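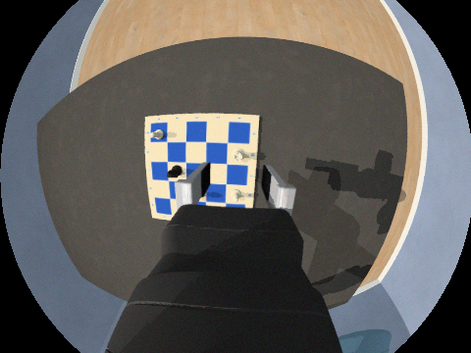
Tablero de cuadros azules y crema sobre una superficie oscura.

Cómo guardar y limpiar los juegos de mesa en casa

En nuestra casa de Skodstead tenemos 43 juegos en un solo armario, y con los años he aprendido algunas cosas que quiero compartir. El español no es mi primera lengua, pido paciencia si alguna palabra no es la más correcta.

Limpiar el tablero
Primero se quita el polvo con una brocha suave, de las de pintar. Después paso un paño de microfibra muy poco húmedo, siempre del centro hacia fuera, y seco enseguida con otro paño. Si el tablero es de cartón, no uso agua. Para las manchas de dedos en el cartón va bien una goma de borrar blanca, sin apretar. Los tableros de madera sin barniz aceptan una gota de aceite de linaza una vez al año, en diciembre en mi caso.

Tableros que se doblan
Un tablero curvado se pone entre dos hojas de papel limpio y debajo de libros pesados durante 7 días. No lo ponga cerca del radiador. Con uno de Delorme tuve que repetir el proceso dos veces y quedó bastante plano, aunque no perfecto.

Las fichas
Las de plástico se lavan en un colador con agua tibia y jabón de platos. Las de madera, solo con paño. Yo guardo cada color en una bolsita de tela con cordón, porque las gomas elásticas se pegan con el calor y dejan marca.

Las cajas
Las esquinas rotas se reparan por dentro con papel kraft y cola blanca. Se sujeta con pinzas de la ropa hasta el día siguiente. Las cajas grandes van tumbadas y abajo, las pequeñas de pie. En los estantes pongo una bolsita de arroz seco contra la humedad y la cambio cuando empieza el otoño.

Si falta una pieza, escriba al fabricante antes de comprar otro juego. Wanasby me mandó dos dados por correo y solo pagué el sello.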